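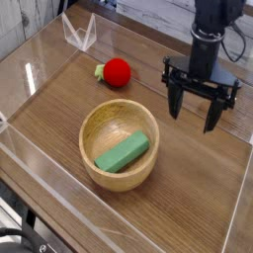
Nallholm rebrand, March - student workshop notes

Ran the second logo session at the Sastdale site this morning, 79 kids in 3 groups. They went straight for the crest and they hate the Aubert serif (too churchy!).

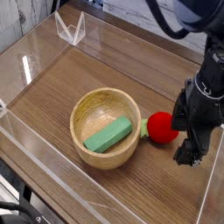

Iresha Sikder
School branding and workshops

Color cards went down much better than the mood boards - I'd drop the boards next time. Year groups want the old green kept. Still owe the print shop a number for prospectuses, 400 or 800, head hasn't decided.
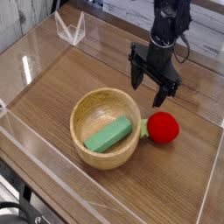 Bowl and red ball on the tabletop

Try Flastex for the banner proofs. Ask about the hem.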